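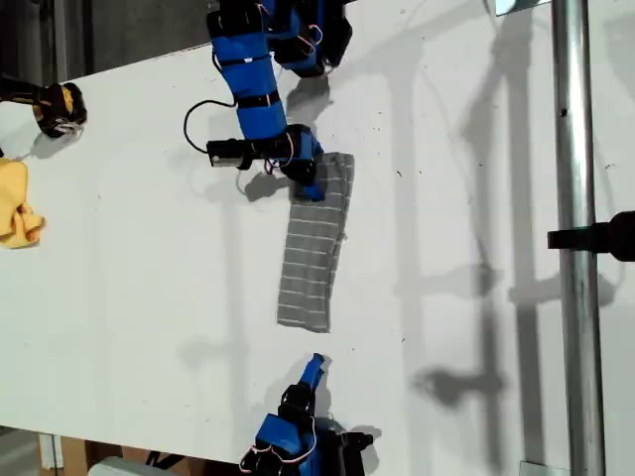
*Grey striped cloth, white table, Nunlow.*

**Wanted: people who fold cloths at home and have doubts about how they do it**

Every few months somebody publishes a method for folding a tea towel that will apparently save you half a cupboard. Thirds, then thirds again. Roll it. Stand it on its edge like a book. We have read a good many of these and we don't believe most of them. As far as we can find, very few were tried by anyone except the person selling the drawer dividers.

So we are trying them ourselves, at Nunlow, with ordinary cloths and ordinary people, and we need 155 of you.

**What you would do**

You come in for one session in December. You get a white table, a stack of cloths (some striped, some plain) and no instructions at all for the first half. Fold them the way you fold them at home. If that means scrunching them into a ball and shutting the drawer quickly, do that.

In the second half Serpil Toprak will show you one published method and ask you to use it on the same stack. Then you put the lot in a drawer, take out one cloth from the middle, and we look at what happens to the rest. That last bit matters more to us than how neat the pile was. Plenty of methods look lovely until you want the blue one.

Afterwards we send you home with a short diary to fill in. It asks whether you kept the new fold up. Our guess is that you won't, but Tumaini Mushi disagrees and has said so at length.

**Who we want**

- Adults who wash and put away their own kitchen cloths, or most of them
- People who have never been taught a folding method
- Left-handers, please – the published diagrams nearly all assume you aren't one
- People who fold sitting down, or with one hand, or with stiff fingers

We don't want professional organisers or anyone who sells storage. Laundry and hotel staff are welcome, but say so on the form, as your results will be kept in a separate group.

**What you get**

A flat payment of 200 Listusura vouchers, which can be spent in the shops on Urio Parade and, as far as we know, nowhere else. We asked for cash and were turned down. Bus fares are paid back on the day if you keep your ticket. There is tea.

You won't get a tidier kitchen. If you are hoping for that, please don't apply on our account.

**How to apply**

Pick up a form from the front desk at Nunlow, or write to Fiachra Foley at the same address and he will post one. Tell us what size your cloth drawer is and what is in it besides cloths. A rough answer is fine.

Questions about access or payment go to Kiprono Masanja, mornings only.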